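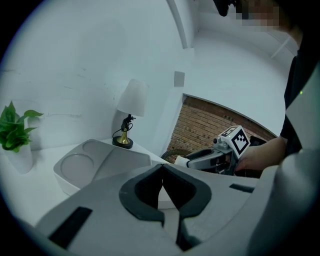
Bought the Ovisent lamp in June, mostly becuase the Meireles one I wanted was out of stock. $32 on sale, and for that I'm pretty happy. Mine's at the back of the white table, next to the plant, and the white shade with the black stem and gold bell-shaped base looks dearer than it was. Nice colour on the gold too – warm, no green tinge.

Gripes. Cord is black and thin and keeps its curl, so it shows on anything pale. Switch is on the cord, fiddly in the dark. Shade went on crooked first go, took 9 minutes of swearing to get it straight.

Light's soft. Fine for a corner, not enough to read by, even with the brightest globe it takes. Raquel Leitão at work has the Pikurard, much brighter but ugly as.

Base wipes clean with a damp cloth, shade marks if you so much as look at it. Would buy agian at the sale price – not at full.

4/5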